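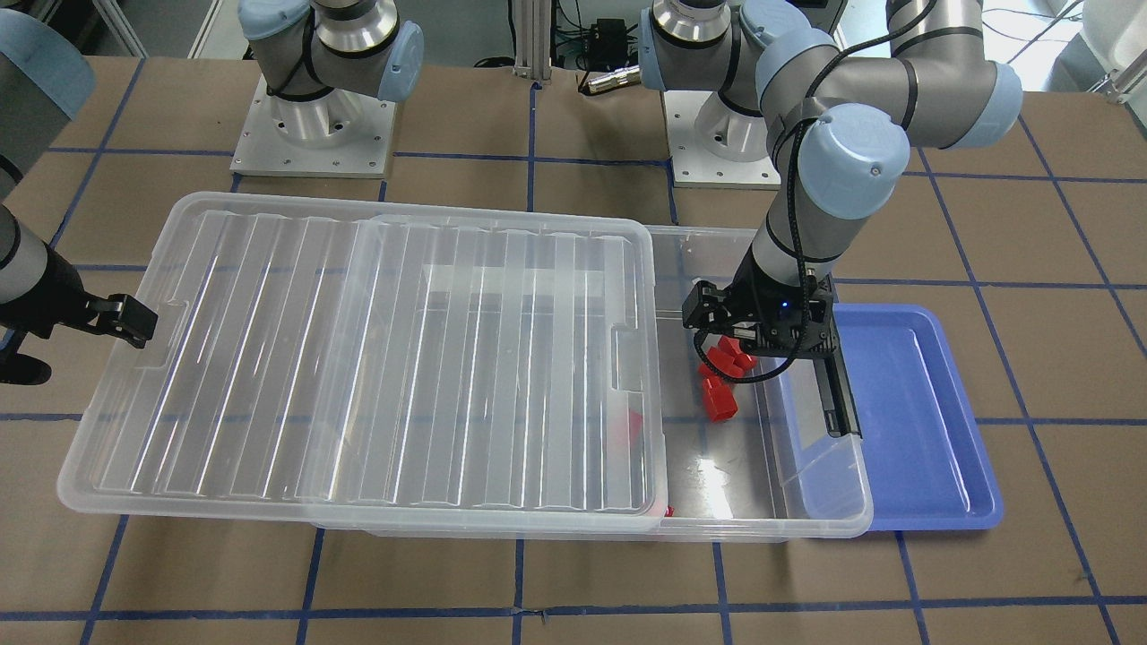

Fig. 1. Two-arm bench task: clear bin with a ribbed lid, red toy bricks, blue tray.

Introduction to Service Automation
Handout 4: Can machines do the chores yet?
Revised 05/03/2021

Read this before the seminar and bring it with you. The questions at the end are for discussion and will not be marked.

1. What counts as a chore

For this course a chore is a job that an adult can do without training, in a place that was not built for the job to be automated. Clearing toys into a box is a chore. So is emptying a parts bin at the end of a shift. Welding the same seam on the same bracket all day is not a chore in our sense, even though it is dull, as the bracket arrives in the same place each time and the machine can be set up around it.

Last week's handout covered the washing machine and the dishwasher. Both do household work very well, and both depend on a person to load and unload them. Most of what is left to automate at home is that loading and unloading: picking things up, opening things, putting things away.

2. The lidded bin

Storage bins with lids are common in homes and in small workshops. Look at Fig. 1 and consider what a machine has to deal with.

The lid is clear and so are the walls of the bin. Many depth cameras work by sending out light and measuring what comes back, and clear plastic sends back very little that is useful. Some of the light passes through and some bounces off as glare. There are white streaks along the sides of the bin in the figure and a bright spot on its floor. A person ignores these. A program may read a streak as an edge, or see a hole where there is a wall.

The lid covers only part of the bin. A red object shows through it near the lid's right edge. Seeing an object and being able to reach it are separate matters, and a system that plans its grasp from colour alone will drive its fingers into the plastic.

The bricks lie close together and the largest is tilted. A parallel gripper closes along one line, so it needs two faces opposite each other and room on both sides for the fingers. In a cluster there may be no such room, and the usual answer is to push the pile apart first. Near a wall or a corner there is less space again.

3. Why two arms

A light lid slides or lifts when touched. One arm can move it, but then has to let go before it can reach inside. With two arms, one can attend to the lid while the other works in the bin. The cost is planning. Each arm is an obstacle to the other, and both have to keep clear of the bin walls.

People use a second hand without thinking about it, often just to steady something. This is one of the harder habits to write down as a program.

4. Where things stand

It helps to split the question into three levels.

Level A: the job is done once, on a bench, with known objects.
Level B: the job is done many times on the same bench, with the objects moved about between runs.
Level C: the job is done in a room the machine has not seen, with objects it has not seen.

Most demonstrations are at level A. Good research work reaches level B for simple picking. Level C, for anything involving lids, drawers or bags, is still some way off. When you read a claim about a home robot, find out which level it belongs to before anything else.

5. Worked figures

Tonden is a small firm that packs craft kits. It wants to know whether an arm could sort returned parts. In September its staff sorted 2,952 parts by hand over 45 hours, or 65.6 parts an hour. That comes to just under 55 seconds a part, including breaks, opening bins and dealing with damaged items.

Suppose an arm takes 45 seconds a part and runs without stopping. It looks faster. Now suppose it needs a person whenever a lid sticks or a part is dropped, and each call takes 3 minutes. If one part in 10 leads to a call, the average rises by 18 seconds to 63 seconds a part, and the arm is slower than the staff. It also still takes up some of a person's time.

The speed of the arm mattered less here than how often it needed help. Keep this in mind for the Grorkham case study - the same sum applies there.

6. For discussion

Would it be sensible for Tonden to change its bins in place of buying a better arm? What would it lose by using open trays?

Pick one chore you did this morning. Which step would fail first at level C?

Work out the rate of calls for help at which the arm in section 5 would match the staff. Bring your working.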